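Rhonda Fehr sets the tables at the Frerichs lunch room, and she has opinions about white ones. There are 10 of them, all bought from the same supplier when the place opened, and she has looked after every one since then.

"People think white shows everything," she says. "Crumbs, yes. But the stuff I care about is small, and you have to get your nose down to it."

She means seams, scuffs and the little gray marks that come from dragging a tray instead of lifting it. She goes over the tables every morning before the bread comes in, with a damp cloth first and a dry one after. Most marks lift on the first pass. The ones that don't get a drop of dish soap and a minute to sit.
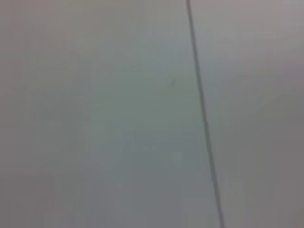 A dark line and a small smudge on gray, close up.

Fehr started in the kitchen and moved to the front when Hooman Shojaei took over the baking. The two of them worked out the bread service together. Before that, rolls went out on plates, already buttered, and a lot of them came back. Now each table gets a basket.

"Hooman wanted cloth liners," she says. "I said no. It's more laundry and the crumbs stay in the folds. With an open weave you turn the basket over, tap it twice and it's clean."

She prefers dark baskets for the same reason she likes the white tables. A brown one is easy to find from across the room, and it doesn't look tired after a few months. The pale ones they had at first went yellow at the corners. She kept 2 of those for onions.

Shojaei's buns are small and round. He used to make them larger, and cut the size down after watching how lunch went.

"A person will eat two small ones," he says. "They won't finish one big one. I don't know why that is, but I've stopped arguing with it."

He bakes in trays of 24 and holds back a few from each for the staff. The baskets go out first, empty, and the buns follow when people sit down. Fehr is firm on that. Bread that waits on a table dries out, and she would sooner carry it twice.

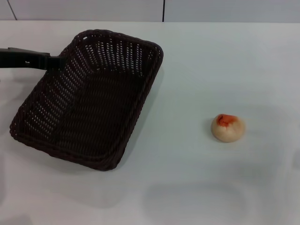 Putting things away

The end of lunch takes roughly 20 minutes if no one is late. Baskets are emptied, tapped out and checked along the rim, where the weave wears first. Fehr runs a thumb around the edge and feels for loose ends. A strand that has only popped up can be pushed back in with a butter knife. A broken one means the basket goes to the shelf by the back door until she has time for it.

"I've glued some," she says. "It holds, but you can see it. I put those on the corner tables."

They are stacked upside down on the shelf, never more than four high. The tables get wiped again, this time with more attention to the edges.

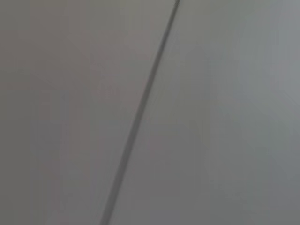 She would like to replace the cloths before November, when the room gets busier and the evening suppers start again. Shojaei would like a second shelf for cooling. There is money for one or the other, and they had not settled it when we spoke.

"He'll get his shelf," Fehr says. "I can cut up old towels."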